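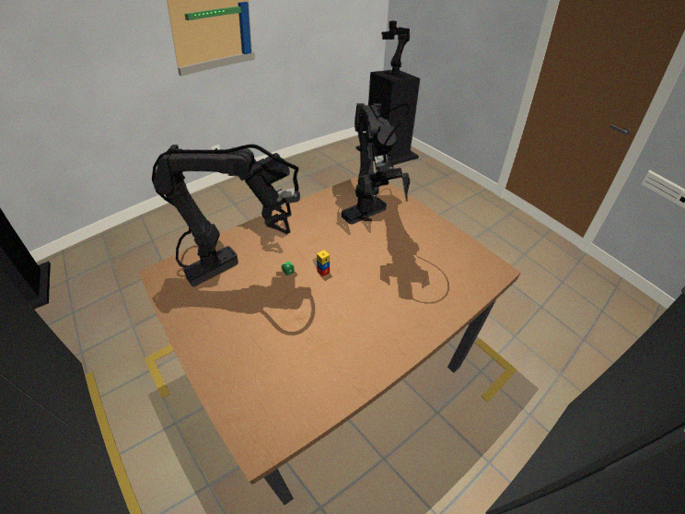

Open day at Gultgate: can visitors try the arms?

Irik
I will come to the Gultgate open day in October with my daughter, she is 11. The program says there is a block stacking demonstration with two arms, first in simulation and then on the real table. Is it allowed for visitors to control the arms, or do we only watch? And must I reserve a place?

Kuver
Only watch, I think. Last year it was very full.

Goel
I went last year, so I can tell how it was then. In the simulation part visitors could drive one arm with a small hand controller — my turn was short, but enough to pick up a block and drop it again. The real arms were moved only by the staff. There were 120 places for the simulation and you had to take a free ticket at the entrance desk. When I came at 11 in the morning, 56 were left. For the talk in the big hall no ticket was necessary. Please write to them about the age, I did not see a rule for children.

Irik
Thank you both, I will write to them and come early.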